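Drurnum House newsletter
Kitchen and shared rooms

Cup drying moves to the brown table

From September 14, 2025 the cups in the second-floor tea room are to be dried on a wire rack and no longer on folded tea towels. Towels hold water against the rim, and a cup left upside down on one overnight tends to smell stale by morning. An open rack lets air reach the inside of the cup.

Three racks were compared: the Plesent, the Brosto and the Jara. The Jara was chosen. It weighs 452 grams, has 9 places and fits in the cupboard under the sink when it has to be put away. The Brosto holds more but is too deep for the shelf. The Plesent has a closed tray that needs emptying daily.

The rack's place is at the back edge of the table. Please leave it there - the front is needed for setting cups down before they are hung.

Procedure for cups:

1. Rinse in warm water and wash with the blue sponge. The green one is for pans.

2. Shake off the water over the sink and carry the cup to the table by its handle.

3. Stand the cup upright on the table top, a short reach from the rack, and check the inside for tea stains. Stained cups go back to the sink with a spoonful of bicarbonate.

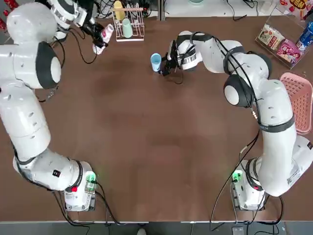
4. Hang clean cups one to a place, with the heavier ones spread over both sides. A rack loaded on one side only can tip.

5. Return dry cups to the shelf before 9 in the morning.

Wipe the table top after use. The rack itself is washed every 2 weeks in hot water with 500 ml of white vinegar, then rinsed. Check the joints for rust at the same time and note any spots on the sheet inside the cupboard door. The sheet will be collected in October.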